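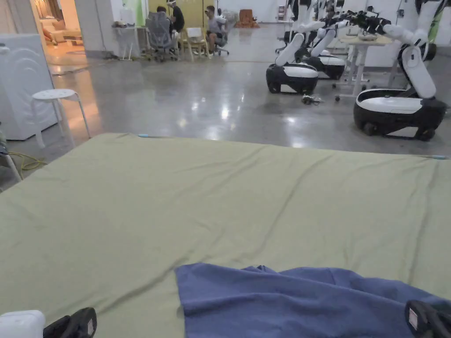

## Preparing and finishing prints from museum scans

Notes for resin and filament prints made from scanned sculpture: busts, reliefs, architectural fragments. Settings assume a 0.4 mm nozzle where filament is meant.

### Mesh

- Check the scale first. Many scans are exported without units, and a slicer will read meters as millimeters.
- Close the base before hollowing. Scans of standing pieces usually have a ragged hole where the object met its plinth. Cut the mesh with a flat plane a little above the damage and cap it.
- Decimate in stages and compare the face at each step. Drapery tolerates heavy reduction. Eyelids and lettering don't.
- Leave tool marks and old breaks alone. Automatic smoothing removes them along with scanner noise, so mask the areas to keep and smooth the rest by hand.

The Grallanley capital, a common test piece in our shop, came in at 1,177 separate shells. All but one were floating scraps. Delete by shell size before running any repair tool, or the repair will try to join them.

### Orientation

Print busts upright, tilted back slightly if the chin is undercut. Reliefs print best standing on the short edge with a brim. A relief laid flat shows contour steps across every shallow curve, and sanding them out takes the carving with them.

Put the seam down the back of the neck or in a deep fold. Random seam placement leaves pimples all over a cheek.

### Walls and infill

| Part | Walls | Infill |
|---|---|---|
| Bust, under 150 mm | 3 | 10% |
| Bust, larger | 4 | 8% |
| Relief panel | 5 | 15% |

Large busts are better weighted than filled. Leave a 20 mm opening in the base, pour in dry sand, and plug it with a cork or a printed disk. Seal the plug with silicone.

### Sanding and filling

1. Cut supports with flush cutters. Don't twist them off near ears or fingers.
2. Sand flat areas with 180 grit, then 240.
3. Brush on filler primer thinned enough to level. Two thin coats.
4. Let it cure overnight and wet sand with 400.
5. Wipe down with a damp cloth and let the part dry fully before paint.

Halldóra Sveinbjörnsson uses cosmetic foam wedges with strips of wet-and-dry paper glued to them for nostrils and curls. They hold their shape better than folded paper.

### Stone finish

Start with a matte base coat one shade darker than the stone you want. Dry brush two lighter tones, then spatter from an old toothbrush at arm's length. Test the spatter on cardboard – the first few strokes are always too heavy.

For limestone, add a thin wash of raw umber and wipe it off the high points while it is wet. Marble needs less pigment and a satin varnish. The Were pedestal in the front window was done with five coats of varnish and looks like soap; stop at two.

### Joining sections

Anything over 42 cm tall gets split. Cut along a garment edge or hairline and use printed pins with 0.2 mm clearance per side. Two pins per joint, set at different spacings from the edge so that the parts fit only one way.

Dry fit first. Use slow epoxy on PLA and tape the joint until the next day. Ulises Domínguez fills the remaining line with baking soda and thin superglue, which sands harder than the plastic around it. Use a rigid block there, and go lightly.

### Storage

Keep painted PLA out of parked cars and off radiator shelves. Dust with a soft brush. Label the underside with the scan source, the license, and the scale, in pencil, before the felt goes on.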